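Skinden Season 2 Gets Its First Trailer, and the Lighthouse Is Back 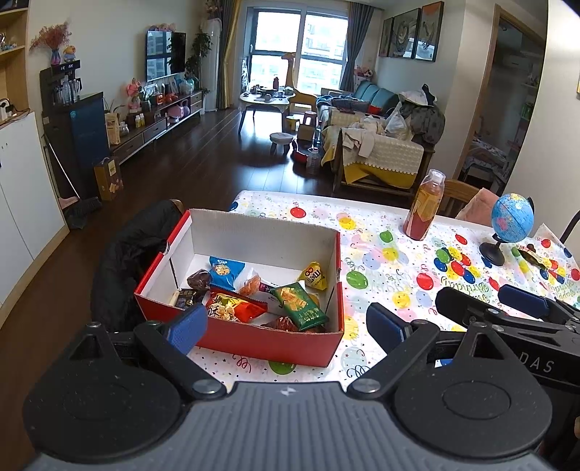 So when can we watch it? The new season starts in April, with the first two episodes going up together on a Tuesday and one more every week after that.

The wait has felt long. The first season of Skinden ended with the harbor in flames, the ferry gone and the lighthouse dark for the first time in the whole show, and then we got months of silence apart from a single poster. Now there is a proper trailer, it runs 100 seconds, and there is a lot packed into it!

It opens on the lamp room. For a good stretch we hear only wind and a creaking door, and then the light comes on by itself. Anyone who remembers the finale will know why that is a big deal (the lens was smashed, we saw it go down the stairs in pieces). The trailer gives no explanation at all, just cuts straight to the village, where every window is lit and every front door is standing open.

From there it moves fast. The fishing crew is back together, minus the captain, who shows up only as a voice on the radio. The schoolteacher has cut her hair short and is carrying the old keeper's logbook, so the theory that she picked it up in the last five minutes of the finale looks solid. There is a boat chase through ice, a wedding that goes badly wrong, and a quick shot of the twins standing on opposite sides of a frozen channel. Fans have been asking for more of the twins since the third episode, and it looks like the writers were listening.

The biggest surprise is Brøndum. Up to now it has been a name on a map, the town across the water that people leave for and never write home from. The first season never took us there. In the trailer we finally get to see it, and it's nothing like the gray industrial port most of us had pictured. It's all painted houses and steep streets, with a funfair on the waterfront that seems to be running in the middle of winter. It looks gorgeous, and also a bit wrong, in exactly the way this show does so well.

Senum, the studio behind the series, has kept plot details very quiet, but it did confirm a few things alongside the trailer. The new season has the same number of episodes as the last one. The finale is a long one at 80 minutes, which makes it easily the longest thing the show has done. And the story picks up the morning after the fire, so there is no time jump, even though half the message boards were sure there would be one.

The studio also confirmed that the music is coming back in the same style, with the small string group and that strange low horn. You can hear a new version of the main theme in the last part of the trailer - slower, with a choir under it - and it's terrific. If they put that out as a single before April, I will be first in line.

Then there is the number. Right before the title card, the camera passes a row of mailboxes and stops on 66. That same number was painted on the side of the ferry in the first season, and it was the page the keeper tore out of the logbook. One popular idea is that it's a house in Brøndum where the missing passengers ended up. Another is that it's a year, and that we are going to get a full flashback episode about how the lighthouse was built. I lean toward the house, mostly on the strength of a very short shot of a hallway full of wet coats. Pause it just after the wedding and you'll catch it.

There are a few things the trailer leaves out. The doctor isn't in it at all, and he was last seen walking into the smoke. The dog isn't in it either, and people are already worried. Senum hasn't said a word about either of them.

For anyone who hasn't started yet, this is a good moment to jump in. The first season holds up really well on a second viewing, especially the early episodes, where small things in the background (the stopped clock in the bakery, the extra chair at the church supper) mean a lot more once you know how it ends. All of it is streaming now on Brullovley, where the new episodes will be showing too.

A second, longer trailer is planned for closer to the premiere. Brullovley will also put up a short recap the weekend before, covering the fire, the ferry and who knows what about the logbook.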